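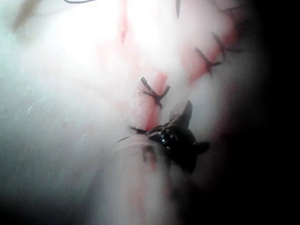

Mending tips, and which ones I'd leave alone

Posted Oct 24, 2022

Every mending page on the internet repeats the same tips, and I have my doubts that the people repeating them have sewn up so much as a pillowcase. I've been fixing my own stuff for years, badly at first. These are the ones I keep hearing, with what I think of them.

Beeswax on the thread

Worth doing for hand sewing with cotton. Pull the thread across the block a couple of times, then run it between your fingers. Some pages tell you to iron it between paper towels after that. I've done it both ways and the ironed thread does tangle a little less, but you have to get the iron out, and most people reading a tips page have one button to sew on. Skip it. Don't bother waxing polyester thread at all. If yours is snarling, it's too long. Cut it from fingertip to elbow and thread the needle more often.

Clear nail polish on a run or a frayed edge

It does hold the fraying for a while. It also leaves a hard, shiny patch that scratches, and on anything light it can yellow. I would use it inside a bag lining and nowhere else. The bottled fray stoppers are the same idea with a better nozzle. I bought the Lerine one and liked it fine until it dried up in the bottle, which took less time than I'd expected for the money.

Closing a straight tear

A lot of advice says to fold the edges in and whip them together. On a shirt that leaves a ridge you'll feel every time you lean back in a chair. For a clean rip with both edges in decent shape, lay the fabric flat, bring the edges up until they just touch, and go back and forth between them with small stitches. Don't pull. If the cloth puckers, you've pulled.

Start a little way before the tear begins and keep going a little past where it ends. Tears grow from the ends. I learned this on a duvet cover I had to fix three times.

If the cloth around the tear has gone thin, none of that will help and you need a patch behind it. Hold it up to a window and look.

Separate knots or one running thread?

There's a school of thought that you should tie off each stitch on its own, so that if one goes the rest stay put. True as far as it goes. It is slow, and on clothing the knots rub. I'd do it on canvas, a tent, a dog bed or a tool roll. For a seam on pants, use backstitch and get on with your day. 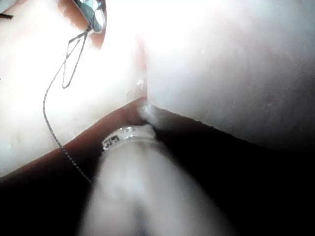 White on white, with a small soft tuft squeezed out just above the collar.

Iron-on anything

Hem tape, patches, interfacing, the lot. The package says permanent. Mine have lasted from two months to most of a year, depending on how hot the dryer runs. I used Vudach tape on a set of curtains that never get washed and it's still holding, so there's your use for it. Curtains. On jeans I'd tack the corners of the patch by hand as well, at which point you may wonder what the glue was for.

Test the iron on a scrap. Everybody says this and everybody is right.

The 615-piece sewing kit

You've seen these. I own one. When you take out the pins and the plastic bobbins that fit no machine I've ever used, you have a handful of needles, scissors that chew, and thread that snaps if you look at it hard. Spend the same money on one pack of decent needles (Costigan size 7 is what I reach for), a spool each of black, white and gray, and small sharp scissors that nobody is allowed to open mail with.

Gray thread, by the way, disappears into far more colors than you'd think. That's one old tip I have no quarrel with.

Sharpening scissors on foil

Fold up some aluminum foil, cut it a few times, and your scissors are supposed to come out like new. They don't. It may knock a burr off the edge, so they feel better for an afternoon. Sandpaper gets recommended too, and that just wears the blades unevenly. If you want to do it yourself, a 3000 grit stone is for finishing only, whatever the listing says. It won't bring back a dull edge, and you need something much coarser first. I gave up and pay a shop.

Freezing a sweater to stop moths

I'm less sure on this one. I bag wool tightly and leave it in the chest freezer for 2 weeks, usually in February when there's room. I haven't had holes since. I also vacuumed out the closet that year and threw away an old rug, so take your pick.

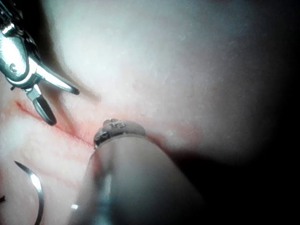

Cedar blocks I'm firmer about. They smell nice. I've found moths in a drawer with cedar in it, and sanding the block to "refresh" it gave me a nicer-smelling drawer with moths in it.

Darning over a light bulb

Fine, if you can still find a glass bulb and aren't nervous about leaning on it with a needle in your hand. An orange works. So does the bottom of a small jar. The Stunderard darning mushroom is well made and costs more than the socks.

Weave loosely. New yarn pulled tight in old knitting rips the sides out, and then you've got a bigger hole with a neat square in the middle of it.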